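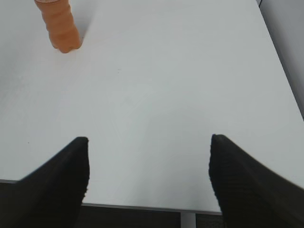

Orange bottle on the tasting table.

Section 4: Setting up a home tasting evening

Read this section once before your guests arrive. It assumes you have joined a Bronard tasting circle and received the host pack (score cards, numbered sleeves, pour spouts and the Plolalo cooling jacket).

4.1 Choosing the wines

1. Pick one grape or one region for the evening. New hosts should start with whites, as they need less time open.
2. Choose six bottles at most. One 75 cl bottle gives twelve tasting pours.
3. Write the order of pouring on the host sheet, driest first and sweetest last.

Note: The Kistmont list in Appendix B has 58 wines that members have scored before. Hosts may go outside it. If you do, send the label details to So-ying Man so that they can be added.

4.2 Chilling

4. Put sparkling wines in the fridge the night before. Still whites need three hours.
5. Freeze the cooling jacket flat. Do not fold it while frozen, or the seams will split.
6. Take light reds out of the fridge half an hour before pouring.

Caution: Never leave a sparkling wine in the freezer. The bottle may burst.
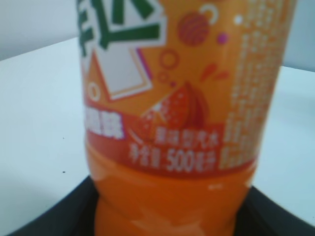
4.3 Laying out the room

7. Cover the table with a plain white cloth, or use a white table. Colour is hard to judge against wood or patterns.
8. Set two glasses, one water tumbler and one score card at each place.
9. Put a spittoon within reach of every guest — one between three is enough.
10. Keep scented candles, flowers and hot food out of the room until scoring is over.

Note: The sleeves hide the label but not the shape of the bottle. If your guests know their bottles well, decant into the Bravo carafes.
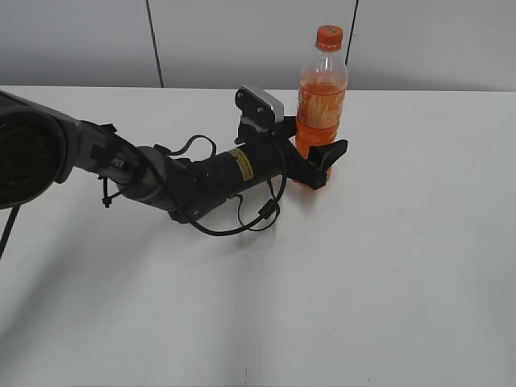

Bottle upright near the far edge of a white table.

4.4 Pouring and scoring

11. Fit a spout to each bottle and pour up to the lower line on the glass.
12. Allow five minutes of quiet before anyone talks about the wine.
13. Collect the cards before taking off the sleeves. Cards changed after the reveal are not counted.
14. Add up the scores and copy them on to the host sheet.

Caution: Arrange lifts home in advance. Drivers should use the spittoon throughout or take the soft drinks option.

4.5 After the evening

15. Rinse the glasses in hot water without detergent and dry them upside down on a cloth.
16. Return unused sleeves in the host pack. Replacement sleeves come in boxes of 300.
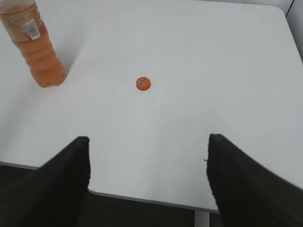

Text by Hussam Fakhoury, checked by Shu-fen Mok. Revised in June.

4.6 Common problems

The wine tastes of cork or damp cardboard: set it aside and open the spare. Keep the receipt, as most shops will exchange it.

Scores are all much the same: ask guests to rank the wines first and mark them second.

The spout drips: push it in with a quarter turn and wipe the neck before fitting.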